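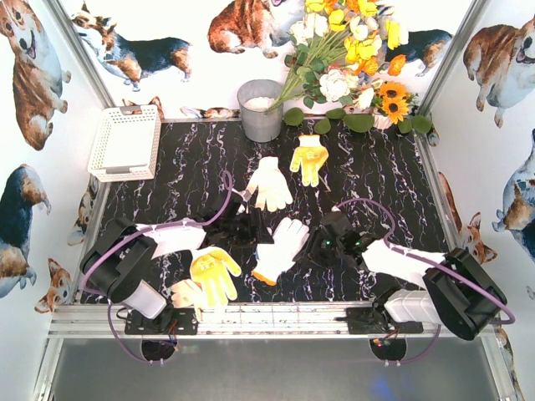

A two-arm cell shown to visitors at an open day needs a different setup from one used by its regular operators. The run has to be short, the reset has to be fast, and the start state has to be easy for a person standing at the rail to understand. The procedure below is the one used at the Pennington site for the glove-sorting demonstration, with both arms mounted on a common aluminum rail at the front edge of the table. Five work gloves are used, scattered across the tabletop, and the target is a white slotted basket placed in the back-left corner. Keep the basket empty at the start of each run.

Before visitors arrive

1. Check the bolts on both mounting plates. A plate that has shifted on the rail will put every grasp off by the same amount.

2. Route the cables so that each arm has enough slack for full reach. A loop over the table is acceptable. A loop that crosses the gripper path is not.

3. Power on the controllers and home both arms, left first. Wait for the ready state on each before sending any motion.

4. Set the joint speed limit to 20 percent of maximum. The demonstration profile in the Clovov control software loads this value by default, but confirm it on the status page.

5. Set the gripper closing force to the soft-goods value. Coated gloves slip at the lowest setting, and thin cotton bunches in the jaws at the highest.

6. Run one full cycle with no audience.

Placing the gloves

Scatter the gloves by hand. Use a mix of coated and plain cotton, and let one glove lie on top of another in at least one place – a stacked pair is the hardest case and the one visitors ask about. Leave 150 mm clear in front of each arm base. A glove pressed against the base can be reached only at a steep wrist angle, and the planner may reject it.

Running the demonstration

Announce the start, then begin the cycle from the console. Each arm takes gloves from its own half of the table. Items near the centerline go to whichever arm is free. The right arm cannot reach the basket directly in this layout, so it sets its glove down at the center and the left arm completes the transfer.

If a grasp fails, allow two retries. After the second, press pause and move the glove by hand only when both arms have stopped. Do not reach over the rail during motion.

The cycle limit is 200 seconds. If it expires, the arms return home and the log is saved automatically.

Between groups

Empty the basket, scatter the gloves again, and clear the log counter. Inspect the gripper pads for lint – cotton sheds more than expected. The pads are rated for 1,000 grasps and should be replaced before the June session.

Last revised May 10, 2024

Related pages
Homing and joint limits on a two-arm rail
Gripper pad replacement
Stallden open day: visitor route and safety briefing
Dollden cell: cable routing notes
Exporting logs from Clovov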